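Warkuvix trial, week two

I've had a licence for the Warkuvix simulation package since August, mostly to find out whether it can replace the bench hours we book at Teko. The Rosto scene pack is an extra download and took 11 minutes to load the first time. Two after that.
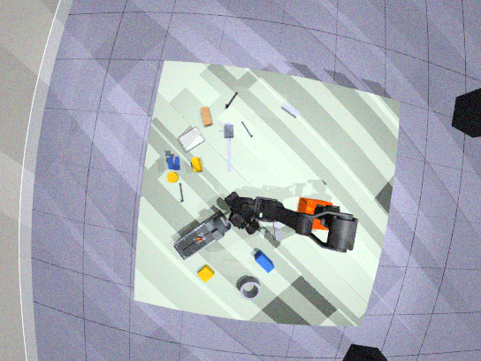
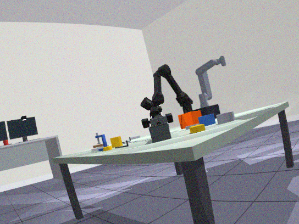 Warkuvix renders of the sorting table, from overhead and from a low angle.

Lighting is decent. Shadow quality drops on small parts, and the noise filter is off by default – turn it on before you judge anything. The physics step is adjustable, but the slider's label is in the wrong units. I ran 49 grasp attempts with the stock controller and 40 held. Most of the misses were on thin, flat pieces, where contact modelling goes soft and the part slides.

Beverley Hapeta ran the same set with the Mahmoudi plug-in and got fewer slips, at the cost of almost double the compute time. I haven't tested it on my own machine.

Documentation is thin on camera calibration. Support answered my ticket on Monday with a link to the page I'd already quoted. The export format is plain text, so at least the logs are easy to parse.

Joint limits next.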